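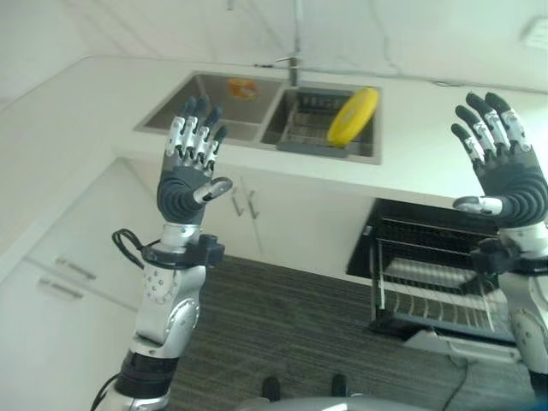

Hands up at the sink, fingers open, before the first run of the day.

So, the wrists. A few of you asked after my last post how I keep this thing going from week to week, and I promised I'd write it up properly instead of answering in bits. It's a long one, so get a coffee!

For anyone new, I look after the two-armed robot in the test kitchen at Kamholm. The job it's learning is the one everyone hates at home: plates out of the sink, plates into the dishwasher. I don't write any of the clever software. I'm the person with the hex keys.

Every morning starts with the pose you see up top. Both hands raised, palms away from the body, fingers straight. We call it the Gutosero pose, after the little startup script that puts it there (the script is older than my time here and I've never found out where the name came from). It looks like a stick-up, but it's the best position I know for checking hands. If a finger is lazy, it shows right away, because it sits a hair lower than its neighbors. Then I run each one closed and open, thumb last, and listen. A good finger makes a soft whir. A finger that's about to ruin my afternoon has a tick in it.

Back in November the left hand had the tick. I did what I always do and blamed the finger. I swapped it for the spare, ran it again, and there was the tick, same as before. Swapped the motor lead. Still ticking! I had the hand off its collar by lunch on Tuesday and was feeling pretty sorry for myself when I finally took a decent look at the cable at the wrist.

There's a loop of black cable that comes out of the side of the left collar and tucks back in, and it needs slack. Too little and it tugs on the connector every time the wrist turns. Too much and it catches on things (ask me about the cabinet handles sometime). Mine had crept shorter over the weeks and the plug was working itself loose by a tiny amount on every turn. I reseated it, gave it a new clip from the Tramitz box and put 90 wrist turns on it while I ate a sandwich. No tick.

I now check that loop before anything else. My routine goes more or less like this. Power up, pose, look at the fingers. Cable loops, both sides, with the wrist turned all the way one way and then the other. Collar screws, snug only, please don't lean on them. I do the elbow screws every 14 days, and there are a lot of them, so I put music on. Wipe the palms last, as the ribs near the base of the hand collect grime like you wouldn't believe.

Then there's the kitchen itself, which needs setting up just as carefully as the robot does. Dishwasher door down, rack pulled all the way out. Wire rack in the right-hand basin, and the yellow plate leaning on the side of it. I love that yellow plate. White counter, white cabinets, white walls, and we spent ages with white plates wondering why the vision was having a bad time. Cheng plates, they're called on the order sheet, and I bought 20 of them. I have fewer now.

The floor is carpet, and yes, I know, carpet in a kitchen. It was down when we moved in. It's kind to plates, but I do keep an eye on any cable running across it, and I walk the floor before each session to make sure nothing has wandered into where feet go.

The whole check takes me 30 minutes if I don't get distracted. I've tried to trim it and each time I've skipped the loops to save a bit, I've ended up back at the bench with the hand in pieces, so the loops stay.

Next on my list is the right thumb, which has been a little slow to open when the room is cold. I've got a new one on order and I'll post the swap when it gets here, including whatever I drop under the dishwasher.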